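Ticket: Right arm goes to the wrong piece after planner update
Project: Keklow / puzzle task
Component: Plakeck (grasp planner)
Opened by: Thilini Thambiah
Assigned to: Menaka Khan
Opened: 2020-03-02
Status: Resolved

Thilini Thambiah
After updating Plakeck to the new build, the right arm sometimes plans to a piece that was not requested. I ask for the loose 5, the log prints the right label, and the arm heads for whichever loose piece is nearer to its gripper. The left arm is fine. Same calibration file as in February. No errors, only this warning:

WARN target pose stale, using last valid candidate

Restarting the planner clears it for one or two picks, then it comes back.

Menaka Khan
Can you send the Scanlon output for a bad run? I want to see if the detector is swapping labels or if the planner is dropping them. Please also leave both arms enabled, as I can't reproduce this with the left one parked.

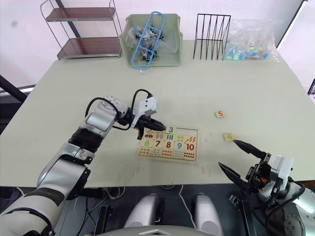 Thilini Thambiah
Log uploaded. It has 1,705 detection messages and the labels are correct in all the ones I checked. The board pieces and the loose pieces keep their IDs the whole time. The warning only shows up when both arms have an open request.

Menaka Khan
Thanks, that narrows it down. The new build keeps one candidate list for both arms. When the left arm asks for a piece, the list is rebuilt and the right arm's target ID no longer points at anything. The planner then falls back to the closest reachable candidate. It should have stopped with an error.

Workaround for now: set shared_candidates to false in the planner config and restart. Planning will be a little slower.

Thilini Thambiah
Set it to false and ran the task again with both arms. No warning and the right arm planned to the 5 every time. Planning is slower but we can live with it.

Menaka Khan
Fix is merged. Each arm now has its own list, and a missing target ID returns TARGET_LOST and holds the arm in place. I added a replay test using your log. You can remove the config line after you update.

Thilini Thambiah
Updated, config line removed, works. Please close. The slow startup on Javwood is a separate problem and I'll open a new ticket for it.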